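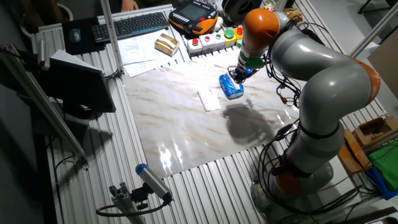 Before you get attached to a price, find out what the arm costs once it's bolted down and picking, Rashti said, and most of the thread has agreed with that so far. I agree too, but I still have to put a number in front of my boss, so I'm reposting with more detail.

We pack small consumer goods, mainly soft packs and little wrapped boxes. I want a single arm on an aluminum slotted table, with a two-finger gripper, to move packs from a flat surface into a carton. The budget year starts in August. I have a quote for the arm and controller from Stotitz and a separate one for the gripper from Mivis. What have I left out?

tikville_packer

Reply from benchtop28

Table, guarding, cabling, spare fingers, training. In that order for us. The table was the one we got wrong. We bought a light one to save money and it moved every time the arm stopped hard, so we paid for a second one inside the year. Get the heavy extrusion and put levelling feet on it.

Spare fingers are cheap if you order them with the gripper and not cheap if you order them later. Ask Mivis for the price both ways.

Reply from slowlane

I'd argue with the order. Guarding or the risk assessment goes first, because the result decides how big the table is and where the operator stands. We had our assessment done after the table arrived and had to move the whole cell over by the width of the pendant holder.

Also budget for stop and start buttons you can reach from where people really stand. Each box is small money. Running the wire and getting it signed off is not.

Reply from tikville_packer

Thanks, that's useful. I had one emergency stop in the plan, on the pendant, and nothing else. I'll ask Stotitz what the controller has for spare inputs.

On the product side, the soft packs worry me more than the boxes. A box is the same size every time. A pack of tissues gives when you squeeze it, and the printed film is slippery. I've asked for a trial with our own packs before we sign anything.

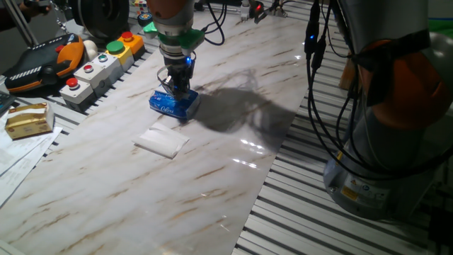

The trial is worth a line of its own in the budget. Stotitz will do 2 days at their shop and take the fee off the order if we go ahead. I'd sooner pay for that and walk away than find out after delivery. I'm planning to send 28 packs from different cartons so they don't get a nice fresh set that all feel the same.

Reply from Rashti

Send more than that. Send the ones that got squashed in shipping as well. The vendor will pick good ones if you let them.

And ask what grip force they ran. If they only tell you it worked, you have learned very little about your own line.

Reply from benchtop28

Don't agree on more packs. Past a couple of dozen you're paying for someone to watch the same thing. What I would change is the surface. Test on whatever the packs will be sitting on in your plant. A glossy top and a matte one behave differently, for the slide and for any camera you add later. If you think you'll want vision down the road, say so now and have them quote the mounting posts with the table. Ours were added afterward and cost us $2000 more than if they'd been on the first drawing.

Reply from slowlane

Vision is a different project. Put it in next year's budget. If the packs arrive in the same spot every time, a simple sensor will do, and if they don't, fix the infeed first.

Reply from benchtop28

I didn't say buy it now. I said leave room for the posts.

Reply from tikville_packer

Posts are going in the quote, vision isn't. That seems fair to both of you.

Current list:

Arm and controller, quoted
Gripper plus spare fingers, quoted, asking again for the bundle price
Heavy table with levelling feet and posts, not quoted
Risk assessment, before the table is ordered
Guarding, not quoted
Button boxes and wiring, not quoted
Trial, quoted
Operator training for two people, not quoted

Lead time on the arm is roughly 11 weeks, so the order has to go in soon if I want it on the floor close to the start of the new budget year. Does anyone have a feel for what to hold back for contingency?

Reply from Rashti

Whatever you were going to say, double it for the first cell. You can go lower on the next one. And get the training price in writing, with the travel in it. Ours came on a separate invoice.

Last updated: May 14, 2025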